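Review: Karpenko hand-guided teaching kit, two months in

Reviewed by Tamsin Tamihana
Friday, June 24, 2022

The Karpenko kit is a bolt-on handle, a foot pedal, a wrist camera and a software license. You grab the arm by the handle, press the pedal, do the job with the arm's own fingers, and let go of the pedal when you're done. The software keeps the joint positions and the wrist video together as one demonstration. After you have enough of them you train a policy from the same screen. A remote control option comes in the box too, a pair of small levers on a desk stand, and I'll get to that.

We paid a little under 4,000 dollars for it through Fendbridge, including the first year of the license. Zuswood, where I work, packs snack assortments for hotels and office kitchens. Most of it is done by people and will stay that way for a while. We wanted to know whether one arm could move mixed items between a display stand and a tray without someone writing a new program every time the assortment changes.

Setup

The handle mounts between the wrist flange and the gripper with four bolts, and the bolts supplied were the right length. The camera bracket was less good. It only tilts in fixed steps, and the step we wanted fell between two of them. Alby Prendergast, who runs our maintenance shop, filed out the slot and it has been fine since.

The software installed on the second try. The first time it stopped during calibration and gave no message. Calibration itself takes two people if your table is deep, one to hold the board and one at the screen. The manual says one person can do it. Maybe with longer arms than mine.

Teaching by hand

Guiding the arm directly is the best part of the kit. With the pedal down the arm feels heavy for the first inch and then moves along with you. You can turn the wrist with two fingers. The gripper opens and closes with a thumb slider on the handle, and the slider is proportional, so you can slow down before you touch the package. For candy bars this matters less than I thought it would. For cookie boxes it matters a lot, because a box that gets squeezed on its corners can't be sold.

We taught on a plain brown table with a cream tray on one side and a clear stepped stand on the other, loaded with whatever was in that week's mix. 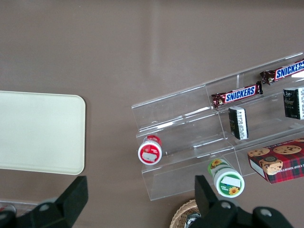

Wrist camera view of the teaching table, with the tray still empty.

The clear stand was Alby's choice and I argued against it. Transparent plastic is hard on cameras, and the edges pick up the ceiling lights. He wanted it because customers use stands like that one. In the end he was right to insist. The first policy we trained, on a solid white stand, was useless on the clear one, and we had to record everything over again.

Candy bars lying flat on a step were the easiest to teach. Cylinders on their sides were the hardest. If the fingers come down even slightly off center the can rolls, and then you are demonstrating how to chase a can. We deleted those at first. Later we kept the ones with a clean recovery, and the arm got better at fixing its own near misses.

My complaint is about your own body getting in the way. When you stand at the arm, your sleeve and hand end up in the wrist camera's view more often than you notice while recording. The software has a review screen where you can scrub through and throw out bad takes, but it won't flag them for you. I spent most of one afternoon doing that.

Teaching by remote

The levers solve the sleeve problem, and they are slower. A pick that took me a few seconds by hand took several times that from the desk. You also lose the feel of contact. The left lever buzzes when the fingers meet resistance, but it buzzes the same for a light touch as for a hard squeeze.

Alby prefers the levers. He says his back does too. His takes were smoother than mine by the end of the second week, and when we trained on his alone the arm moved with fewer little stops. I'd say try both before deciding. You can mix the two kinds in one training set, which I did not expect from a kit at this price.

How much teaching it took

Our final set was 301 demonstrations after cleanup. That covered flat bars, small upright packages, cylinders and boxes, all going from the stand to the tray. Prundden sells a competing kit that we had on loan in the spring, and it wanted close to 1,000 before it did anything we could use. That was on an older version of their software, so take the comparison for what it is.

With our set trained, the arm does flat bars reliably. Boxes are good if they sit square and poor if they lean against something. The small upright packages get knocked over now and then when they stand close behind a bar. Cylinders still need someone nearby.

Smaller things

The pedal cable is too short. We bought an extension.

File names are assigned by the software and can't be changed until export.

Phone support answered both times I called. One of the two answers was correct.

The handle gets in the way of low grasps near the tray rim. You learn to come in from the far side, and then the policy does it that way too, even where it has no need to.

Would I buy it again

Yes, for work like ours, where the items change and a miss costs very little. For anything fragile I'd want better feedback on the levers first. The license renewal is priced per arm, so check with Fendbridge before you plan on a second one.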